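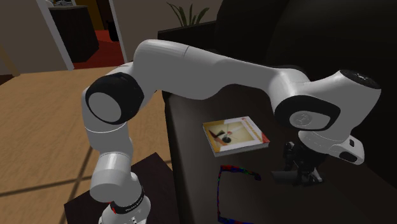 A simulated arm at a desk with a book lying flat on it. Picking up a flat book remains a harder job than it looks.

The Book Problem

Household robotics has a reporting problem, and it starts with the choice of task. Demonstrations favor objects that a two-finger gripper can close on: cups, blocks, plush toys, cans. Homes are full of objects it can't close on, at least in the position where people leave them. A hardcover lying flat on a desk is the plainest case I know.

Consider the geometry. The cover is wider than most parallel grippers can open. The spine and page edges are only as high as the book is thick, and the bottom cover sits flush with the desk, so there is no gap for a fingertip. A person solves this without thinking. One finger drags the book until it overhangs the edge, or a thumbnail lifts a corner, and the hand closes on what has been exposed. Both methods require sustained contact with friction that is not known in advance. Both also require noticing quickly when the object has stopped moving the way it was expected to.

Over the winter our group ran 1454 simulated attempts at clearing a desk and shelving what was on it. I will not quote an overall success rate, which would mostly reflect how many easy objects we put in the mix. The failures are more useful. Cinzia Carbone sorted them by the moment at which the attempt became unrecoverable, and for books that moment came early, almost always during the first contact. The fingers pressed down where they should have slid, or slid where they should have pressed. Transport to the shelf was rarely the trouble. Insertion between two other books was, but few attempts got that far.

Simulation flatters the machine in ways that matter here. A rendered desk has one friction value, and the software knows it. A simulated book is usually a rigid slab. A real paperback flexes, its cover lifts separately from its pages, and a dust jacket slides over the boards beneath it. Guido Marchetti has argued to me that randomizing these properties closes most of the gap. For pushing, I agree. For lifting a cover by its corner I have seen no evidence that it does, and the contact models in common use were not built for paper.

The commercial side tends to answer with hardware. Plaveck sells a suction attachment, and on a glossy cover it works well. It does poorly on cloth bindings, and on a loose jacket it picks up the jacket. Storka takes the other route and asks the customer to keep books upright in a shallow tray. That is sound engineering – constrain the input and the problem shrinks – but a household that keeps its books upright in a tray has already done the chore.

Shop floors have accepted this bargain for decades. Parts arrive in fixtures, in known orientations, and the robot is fast and dependable as a result. I don't expect homes to accept it. Raffaele Sala, who spent 29 years in assembly work before joining us, puts the cost of fixturing above the cost of the arm in most cells he has commissioned. In an apartment there is no one to pay for the fixtures, and the parts change every day.

So my answer to whether machines can do chores yet is a qualified no. They can do portions of chores, given objects of suitable shape and a person willing to reset the room after a failure. I would change my mind on fairly modest evidence: 5 unfamiliar homes, a desk in each left as its owner left it, and every flat object put away with no more than 3 interventions in total. The published result should include the full, unedited video and a list of what was dropped.

Until then, developers should report flat and flexible objects separately from everything else, and buyers should ask for that number before they ask about speed.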